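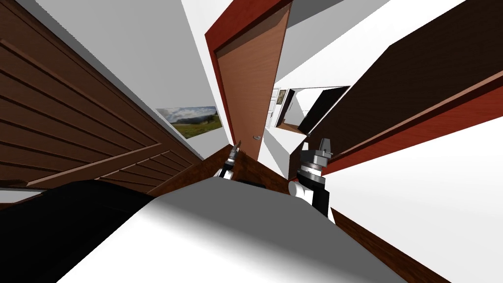
Hallway side, door open, white walls behind.

**Internal door binds at the top corner – plane it or adjust the hinges?**

Posted by Pondale

Solid wood internal door, hung on two hinges. Since October it has rubbed on the head of the frame at the latch side. The gap on the hinge side is 2 mm at the top and wider lower down. The door was oiled on both faces but I doubt the top edge was ever sealed. Do I take material off, or is this a hinge fault?

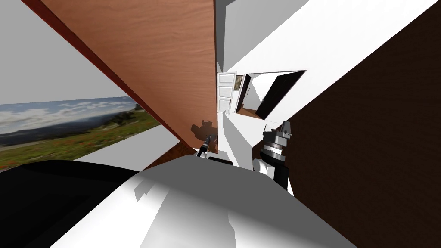

Wood grain on the panel, landscape picture to the left.

**Wiremu Sutcliffe**

Check the hinges first. Remove one screw from the top hinge and measure it. If the holes are stripped, drill out, glue in hardwood dowel and refit with longer screws. If the screws hold, pack the bottom hinge with thin card – this tips the latch side down at the top.

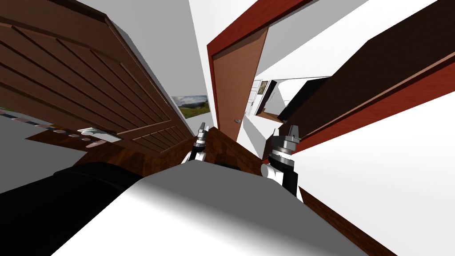 Planing comes last. Wait until the heating has been on for a few weeks, as timber moves across the grain with the seasons. Mark the rub line with the door shut and take off shavings only. Work with the door off and laid flat; with door edges and furniture as close together as yours, there is little room to swing a plane upright. Seal the bare edge the same day.

**Jokley**

Just plane it. Mine took 7 minutes.

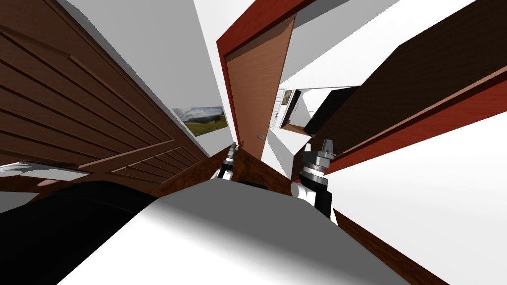 Door standing open.

**Correa**

Agree with Wiremu on the order. I would add that the top edge needs two coats, and the bottom edge too. 200 grit between coats is fine.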